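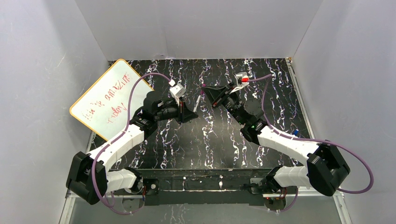

Frequently asked questions: two-arm benches and routine chores

This page collects the questions Pudlow receives most often about small two-arm benches and the jobs people would like them to do. It is maintained by Elspeth Halliday and was last revised in February. Questions about pricing and delivery are on a separate page.

Can a machine do household chores yet?

Some chores, in some places, with a person nearby. A robot vacuum handles a flat floor. A dishwasher handles dishes once somebody has loaded it. A general machine that walks into an unfamiliar kitchen and clears it to a normal standard is not something we can supply, and we do not expect to supply one soon.

What two-arm benches can do is practice single tasks under controlled conditions: passing an object from one hand to the other, folding a small towel, sorting parts into bins, wiping a board, opening a marker. Results on one of these tasks tell you little about the next one.

What about shop-floor chores?

The answer is better there. A shop can fix the height of the table, the type of tray, the lighting and the order of parts. Each thing you fix is one less thing the machine has to work out. Kitting, simple packing and loading a test fixture are realistic today if the parts are rigid and the cycle time is generous. Cable routing, bagging and anything with loose fabric remain difficult.

Why does the bench have walls?

Plain walls on three sides give the vision software a steady background. People walking past, open doors and a change of coat on a hook can all upset a policy that was trained without them. The walls also stop dropped parts from leaving the table on those sides.

Customers sometimes remove the walls to see whether the task still runs. We recommend doing this late, one panel at a time, and recording the success rate after each change.

Why two arms?

Many chores need one hand to hold and another to act. Taking the cap off a marker is a good small case. One gripper has to keep hold of the barrel while the other pulls along the same axis. If the pull is a few degrees off, the barrel rotates in the fingers and the cap stays on. A single arm can do the job with a clamp, but then the clamp has to be loaded, and that is a second job.

Two arms also bring costs. They can collide with each other, their calibration has to agree, and the operator has twice as many joints to watch. If your task can be done with one arm and a simple fixture, buy one arm and a simple fixture.

Why is a marker used as a test object?

It is cheap, easy to replace and familiar. It is also narrow, so a small position error shows up immediately. Standing a slim marker close to vertical between two grippers leaves little room to hide a bad calibration. The cap adds a force step: too little grip and the barrel slips, too much and the fingers flex or the barrel is marked.

We use a marker with a cap in a different color from the barrel. The contrast makes it easier to label which end is which when reviewing recordings.

Can the arms write on a whiteboard?

They can make strokes. Legible writing is harder than most visitors expect. The pen must stay in contact with the board at a nearly constant pressure, and the board must not shift. A board propped against a wall moves slightly when pushed, which is enough to bend a letter. Capital letters come out better than lowercase. Long lines of text come out worse than short ones.

For repeatable results, clamp the board. For a test of how well the controller copes with a board that gives a little, leave it propped and accept some smudging. Do not mix the two setups in one set of results.

Can they erase the board?

Usually, and more reliably than they can write on it. Wiping tolerates a position error of several millimeters because the eraser is wide. The common fault is incomplete coverage near the rim of the board, where the gripper slows down to avoid the frame. Two overlapping passes correct most of it. Old ink needs more force than the standard wrist setting allows.

How reliable is "reliable"?

It depends on who is counting, so ask for the method. In our own cap-removal trial at the Cairns bench, we ran 600 attempts with the marker placed by hand at the start of each. The cap came off cleanly in 587. An operator reset the bench between attempts, and the lighting was not changed.

That figure should not be read as a household success rate. The marker was always the same model, and its starting position varied very little. When we moved the starting point by 30 millimeters and left everything else alone, the number of failures rose enough that we stopped the run and retrained.

A supplier who quotes a percentage should also be able to tell you:

The number of attempts.
Who reset the objects, and how carefully.
Whether failed grasps that were retried counted as successes.
Whether the test objects were also used in training.

How many demonstrations does a new task need?

For a short task with one rigid object, plan on around 50 good demonstrations before the first useful test. Tasks with several stages need more, and the later stages tend to be underrepresented because operators abandon an attempt when an early step goes wrong. Record some recoveries deliberately. A policy that has only seen clean attempts has no information about what to do when the marker leans over.

Consistency between operators matters as well. If one person always holds with the left gripper and another always holds with the right, the policy may hesitate between the two. Agree on a method and write it down before recording.

Why do the cables loop so far out from the arms?

The wrist has to turn freely. A cable cut to the shortest possible length will pull on its connector at the end of travel, and connectors fail well before motors do. A wide loop avoids that, at the price of hanging into view from time to time or catching on an object at the side of the table.

Before each session, move both arms slowly through their full range and watch the cables. If a loop touches the tabletop or crosses the work area, reroute it. Check the fine wires at the base at the same time. A wire that has worked partly out of its terminal gives intermittent faults that look like software errors.

Does the tabletop matter?

More than people think. A glossy surface reflects the arms, and a strongly patterned one can confuse depth estimates. A black surface with pale marble-like veins is a moderately hard background. Light-colored objects stand out against the black and can get lost against a vein. If the real task will be done on a patterned counter, train on one. If it will be done on a plain steel bench, there is no benefit in making the job harder.

Can I put my hands in while it is running?

No. These arms are light, but the grippers close with enough force to hurt a finger, and the elbow joints create pinch points near the rail. Stop the arms, confirm that they have stopped, and then reach in. An indicator light on a wrist shows the state of that unit only and must not be used as a safety signal for the bench.

What is the difference between the Prurnutach and Trurka packages?

Prurnutach is the recording package. It stores joint positions, gripper commands and video on a common clock. Trurka is the playback and evaluation package. It runs a trained policy, logs each attempt and asks the operator to mark the result. The file format is shared, so either can be used without the other.

Should I wait a few years?

If you want help at home, yes. Spend the money on a better dishwasher.

If you run a shop with one dull, repeated, well-defined handling task, a trial is reasonable now. Write down the current cycle time and error rate first, measured over a normal week with your usual staff. Many trials cannot be judged afterward because the manual figures were never taken.

Where do I send a question that is not covered?

Use the contact form and select "Bench support." Include the task, the object, its weight, and a short recording of a person doing it by hand. Questions are answered in a batch each Wednesday. Fault reports go to the service desk and should list the software version and the joint number shown in the log.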